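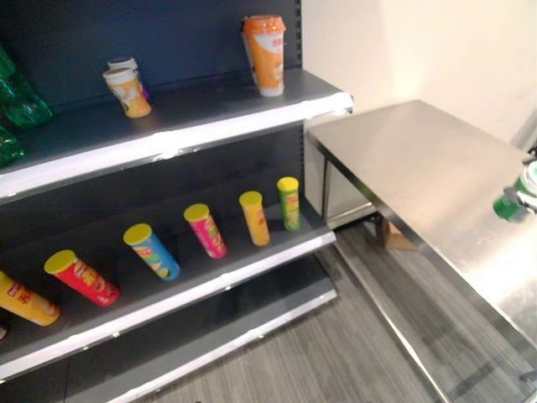

Restocking a shelf sounds like easy work until a robot has to do it. Potato chip canisters stand upright well enough, but drinks lean, and a soft plastic bottle laid on its side can roll before the fingers close on it.

Nilton Espinoza and his team at Kaltham spent the winter on that problem. Their method, called Tello, trains a robot on recordings of people guiding its arms through the job. They collected 2636 of these, then threw out 665 in which the person had paused or changed their mind halfway.

The smaller set worked better. In tests on a mock store aisle, the robot trained on the cleaned recordings placed 179 items in a row without a drop. The version trained on everything kept stopping above the shelf, apparently copying the pauses.

"We had been teaching it to hesitate," Espinoza says.

Tall cups with lids are still a weak spot. The robot grips them too high and they tip as it lets go. The team plans to add a second camera near the wrist and repeat the tests in April, this time with narrower shelves.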